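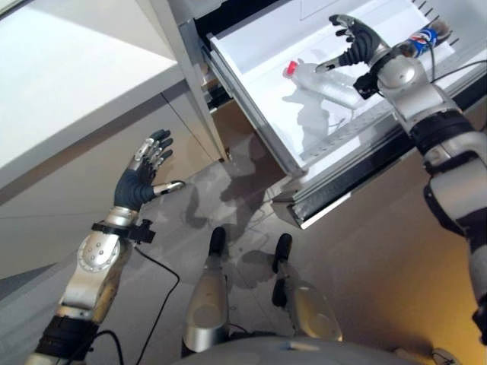

I have now spent most of June trying to get a drink out of a freezer drawer, and I'd like to report that I remain thirsty.

Some background for those of you who come here for the bread posts. The lab at Lakdale has been running two sets of hands on the same humanoid. The first set is a pair of parallel grippers from a small outfit called Stalby, two flat fingers each, open and shut, the mechanical equivalent of salad tongs. The second set is the one with four fingers and a thumb on each hand. They look terrific. Visitors want to shake them. They also come with a manual of 86 pages, nine of which are warnings.

My job was to compare them on something a normal person might want done. Marcela Dvořáček suggested the freezer drawer, and I said yes before thinking about it, a habit I really must look into.

The drawer is a mean little test. Everything in it is white, so the head camera sees white floor, white sides and a lot of glare. Then you put a clear plastic bottle in there, lying on its side. The depth image mostly shows me the bottle's absence. The red cap shows up beautifully, so for one whole afternoon the robot believed the drawer held a very small red object and nothing else, and it kept politely trying to pinch it.

The Pepsi can is the easy one, on paper. It's blue, it's solid, it has a logo you could find in a blackout. But it sits up near the back corner, and the right forearm has to come in over the top of it to get at the bottle. With the Stalby grippers the wrist is slim enough that this is fine. With the fingered hands there's a bracket at the wrist, and I have learned the sound it makes against a drawer rim.

Scores, then. We ran 70 tries with each set, half can and half bottle. The salad tongs won on the can, easily. On the bottle the fingers did better, mostly because they can curl down over the thing and sort of rake it toward the thumb. It looks like a raccoon going through a trash can, and I mean that as praise. Haris Begović watched three of these in a row and asked if we could teach it to feel ashamed.

The left hand has no job in any of this, by the way. I parked it palm up beside the drawer to keep it clear of the rail, and the effect is of a waiter expecting a tip. Ratree Wannasri wants it to hold the drawer steady. She's right, and it means redoing the arm limits, so I've been very busy with other things whenever she walks by.

I also swapped controllers halfway through, from the old joint position one to a softer one that gives a bit when it hits something. Do that first if you're ever in my shoes. The bottle skids less, and the bracket noise has gone from a crack to a sort of thud.

Next up is the frozen peas. Karabo has already bought a bag.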